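Galleries > Furniture > Small Tables > Leg Fitting and Wrapping

Last updated: September 27, 2023

Leg Fitting and Wrapping, White Tray Table

This page covers the small white table in the Loduvness range, at the stage where the legs are on and the wrapping comes next. The table has four round legs, a corner joint at each leg, and a flat panel with a raised rim. Work is done with the table upside down over a black cover. White parts mark easily on a bare bench, and scuffs are easier to find against black.

Notes are by Dexter Galang, who also keeps the parts list. Sizes are on the drawing sheet and are not repeated on this page.
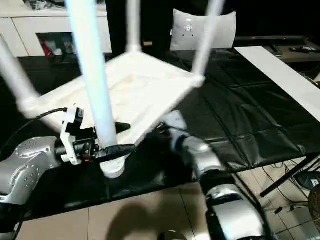 Etthorpe, September

Table inverted, legs up, one leg held near its base. The panel has a shallow recess inside the rim, slightly cream in color under bench light. Check each leg for lean by sighting across to the opposite corner. A leg that leans more than its drawing allows is taken off and refitted; it is not pushed straight while seated in the joint. Hold a leg low when turning the table. Load applied at the free end acts on the joint through the full length of the leg.

The current joint replaced the Sorrentino pattern, which had a square shoulder and needed a separate cap. The rounded corner is molded as one piece. Of 1,066 joints checked on arrival, 3 were rejected for flash on the inner face. Legs and joints from the two patterns do not interchange. Old stock is held in the Wivby store and is used for repairs only.

Wrapping stock is cut and creased before the table reaches the bench. Sheets come in packs of 200, and almost a full pack is used on a normal run, including waste.
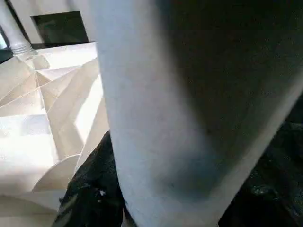

Folds should be pressed flat at the rim and left fuller at the corners, where the wrap has to take up the curve of the joint. A hard crease across a corner tends to split in transit. Start at the panel side, bring the material up over the rim, and tuck the surplus between the legs. Tape goes on the wrap only. Adhesive on the white finish leaves a dull patch that does not polish out.

Wrapped tables are stacked panel to panel. The part number is written on the outer sheet, next to one leg, so that it can be read without opening the stack.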